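Pre-session checklist, garment cell 2
Project Stedari, hanger task
Checked by: Daryna Pasichnyk
Second check: Taras Shevchuk
Saturday, September 24, 2022

Comments are welcome under any item. Write what you found, even if you fixed it on the spot!

1. Guarding and stops

Emergency stop, operator side: OK
Emergency stop, door side: OK, stiff but it latches
Door switch cuts arm power: OK
Comment (Daryna): The new door switch is a joy. One clean click and both arms go slack the way they should. Thank you to Idun Aasen, who spent two evenings in August getting it to behave.

2. Arms and rail

Base bolts, left and right: OK
Full travel at slow speed, no odd noise: OK
Wrist cables clear of joints through full travel: OK, see comment

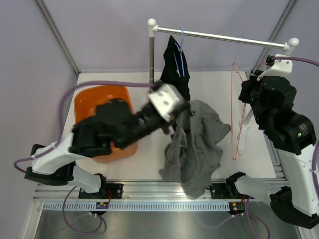

Cable slack is still my favorite item on the list, and it has saved us more recording time than anything else we check. A bit too little and the wrist tugs at full reach, a bit too much and it snags on the rack (and then the whole take goes in the bin). Look at the purple one on the left arm, running from the wrist over the orange tub and back down beside the arm. That loop is the one to follow with your eyes while a partner jogs the arm. Do it with a garment in the gripper, too, because an arm with cloth hanging from it takes different paths than an empty one.

Comment (Taras): Agreed. I jogged both arms at creep speed and had no snags.

3. Grippers

Finger pads seated, no lifting at the corners: OK
Pad edges: WATCH
Grip force at the low setting: OK
Comment (Daryna): Run a fingertip along every pad edge with the power off. A ragged edge catches knits, and then the model learns a funny little shake that it doesn't need. 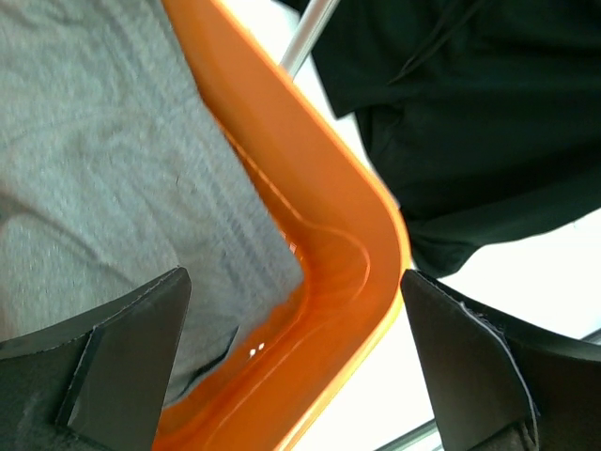 Spare pads are in the Nistau drawer, second from the top. Please swap them in pairs and write the swap in the log, so that Danylo Sirko can match it to the episodes when he sorts the data.

4. Rack, hangers and tub

Rod end caps tight: OK
Rack does not rock when pushed: OK
Hangers not bent: OK
Tub free of cracks and sharp edges: OK
Comment (Taras): I love how much variety we get just from dropping the clothes in differently each time. Don't fold them! Don't be neat! The messier the start, the more the policy has to work with. 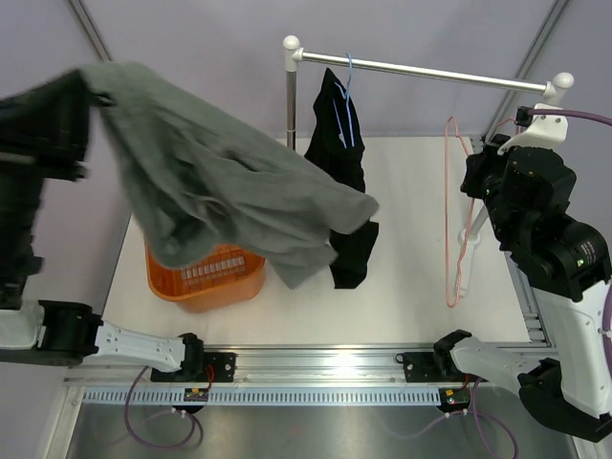
Keep sleeves and hems away from the rail, though. If cloth gets under an arm base, pause the take, hit the stop, and only then reach in.

5. Recording

Fixed camera and wrist cameras in focus: OK
Clocks in sync: OK
Disk space for a full session: OK
Episode labels match the task sheet: FIXED
Comment (Daryna): We have over 2,036 episodes on this task now, which makes me very happy. Failed hangs count as well, so mark them as failed and keep them. Vira Kravchuk found 11 with the wrong label last week and has put them right. 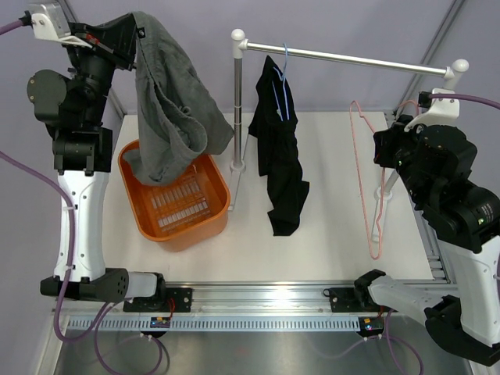

Between takes, the operator says "clear" out loud before anyone opens the door. It felt silly the first day and now we all do it without thinking.

6. Open items

Replace right gripper pads before the next long session (Taras)
New label for the door-side stop (Daryna)
Ask Tresembridge for a longer cable clip (Idun)

Result: cell released for recording, pads to be looked at again after the session.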